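Visit report: Cloltstead handling lab, Monday session

Our group was let in at 9 a.m. and taken straight to the second floor, where the Merance project keeps its grip logs. The subject of the visit was a fault that stopped work in December: jaws that kept closing after contact and did not report it.

Jeferson Lopes, who runs the bench, put the log on the wall screen. Out of 306 recorded grasps on sealed food packets, 23 ended with more closing travel than the limit allows. In none of them did the tool raise an alarm. Two of the packets split at the seal, and an operator had a fingertip pinched while clearing one of them. The injury was minor and was entered in the accident book the same day.

The cause took some 20 working days to find. The travel sensor on each jaw is zeroed at power-up with the jaws fully open. If the operator holds the jaws slightly closed during those first moments, the zero is shifted and every later reading is short by the same amount. The software then believes there is room left to close. Griffiths, the firm that supplied the sensor board, had documented this — on a page the lab had not printed.

Maiara Trindade went through the data side. Foil packets are a poor case for this fault, as the film wrinkles early and hides the point where the contents begin to resist. 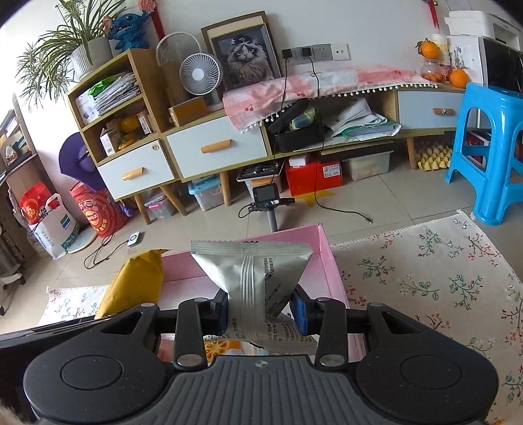
Photo: Merance project, Cloltstead

A packet is gripped by its sides between the blue pads, with the back seam facing the operator. Trindade's rule for this hold is that the pads stay clear of the end seals.

Three changes are now in force. Power-up is refused unless an end switch confirms the jaws are open. Travel is checked against a gauge block at the start of each shift. Packets are cleared only with the supply off.

The Flovness site has the same boards and had not made the changes when we asked. Lopes expects the switches to ship there next month. We left at noon with a copy of the check sheet.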